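Ondonura opens bookings for tile workshop that promises very little excitement

For immediate release, Sep 24, 2023

Ondonura, the small tiling school on the canal side of Velonon, has opened bookings for a course devoted entirely to plain white square tiles. There will be no mosaics. There will be no Moroccan stars, no hand-painted lemons and no feature wall of any description. Anyone hoping to go home with a decorative trivet is asked to look elsewhere.

The course is called Straight Lines and runs over two days, with the first group starting in April. It covers setting out, cutting, fixing and grouting a flat wall, and then looking at that wall for rather longer than most people would choose to.

"People come to us wanting to learn the fancy stuff," said Junhao Yan, who founded Ondonura and still teaches most of its courses. "Then they go home and do a herringbone splashback that drifts uphill like a hiking trail. I'd like them to do one boring wall properly first. A boring wall done properly is a lovely thing to stand in front of with a cup of tea."

The school took the decision after looking back through the enquiries it received last year. Of the 603 people who wrote in with a tiling problem, 134 described the same one: the lines had started level and then, somewhere behind the toilet, stopped. Several of these letters blamed the house. One blamed a brother-in-law, in some detail. 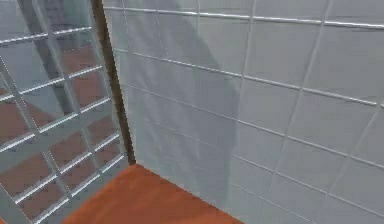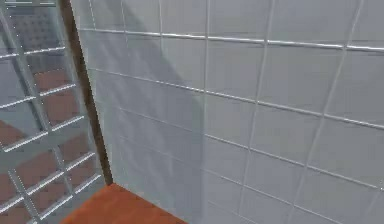 Pale square tiles and light grout, from computer-rendered views.

Day one is mostly pencil and spirit level. Students draw a level line, check it, find out it is wrong and draw it again. They then work out where the cut tiles will fall, so that no one ends up with a sliver the width of a bootlace running down the corner of the shower. Adhesive does not come out of its tub until after lunch, and past students have been known to sulk about this.

Day two is for cutting and grouting. The school will be using its own Colasik wall, a set of practice bays built with faults that will be familiar to anyone who owns a house: a bulge, a hollow, a corner that is nowhere near square and a pipe coming out exactly where you would least like a pipe. Each student gets a bay to themselves. The bay with the pipe is given out by drawing lots, and appeals are not heard.

Grout colour gets an hour of its own. Ondonura's position is that light grout on light tiles is perfectly respectable, whatever you may have read in a magazine, provided you are willing to clean it. Dark grout is also allowed — it simply shows everyone what you did. Students may argue the point, and the kettle will be on while they do.

The course has been put together with Yu, the family tile merchant on the same street, which is supplying 2,000 tiles for the first season. They are all white and all square. Yu had offered a choice of finishes and was politely turned down, then offered again, and was turned down a little less politely.

"We've had one request for a bevelled edge already," said Yan. "I wrote back and said no. I did say it nicely."

No experience is needed. Students should bring old clothes, knee pads if they have them and a pencil they don't mind losing. Tools, tiles and lunch are included in the fee. Lunch is soup, and the soup is good. Parking in Velonon is as bad as everyone says, so please come by bus if you can, or ask for directions to the car park behind the swimming baths and allow extra time for the one-way system.

People who already have a wall they are unhappy with are welcome to bring photographs of it. The last half hour of day two is set aside for looking at these as a group. The school says it has seen far worse, although it has said that about every wall so far.

Booking and press enquiries

Places can be booked at the Ondonura front desk or by telephone during opening hours. Gift vouchers are available, though the school suggests checking with the person first, as a tiling voucher can be taken as a hint.

Members of the press are welcome to attend either day and will be handed a spirit level on arrival. Junhao Yan is available for interview most mornings before the first class, and is happy to talk about adhesive, grout and the decline of the pencil line. He would prefer not to be asked about wet rooms.

Ends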